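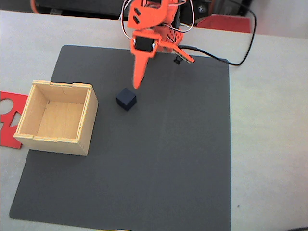 Organizar os cabos de uma bancada é daqueles assuntos em que cada loja tem um produto milagroso para vender, e desconfio de quase todos. Testei as calhas adesivas da Midavero, que prometem "fixação permanente" e caíram ao fim de duas semanas. Antes de gastar dinheiro, olhe para o que tem em cima da mesa: um cabo preto pousado no tampo resolve-se com uma mola, mas fios finos brancos e vermelhos, enrolados à volta de uma peça alta, pedem outro tratamento, e nenhuma calha ajuda nisso.

## O que preciso

- 2 tiras de velcro de 41 cm, cortadas à medida
- abraçadeiras de plástico (o saco de 100 dura anos)
- álcool e um pano
- etiquetas de papel

Dizem que as abraçadeiras da Trokar são melhores. Comparei com as do supermercado e não dei pela diferença.

## Passos

1. Desligue tudo da tomada. Tudo mesmo, incluindo o candeeiro.
2. Etiquete cada cabo nas duas pontas. O Eduardo Cordeiro acha exagero; também já o vi desligar o router à procura do carregador.
3. Separe alimentação e dados em dois molhos. Há quem jure que isto elimina interferências. Numa bancada doméstica duvido, mas facilita as trocas.
4. Prenda cada molho com velcro, de palmo a palmo, sem apertar. Deve conseguir puxar um cabo sozinho.
5. Nos fios que acompanham peças móveis, deixe uma volta folgada junto a cada articulação. Mova a peça de um extremo ao outro antes de fixar o que quer que seja.
6. Limpe o tampo com álcool e só depois cole as molas.

As abraçadeiras ficam para os cabos que não vão sair dali. Corte a ponta rente, senão arranha.

## Caixas para tomadas

A Weden tem uma com tampa, bonita na fotografia. Na minha não cabia o transformador do portátil e acabei a usá-la para guardar parafusos. Meça a extensão com as fichas já metidas.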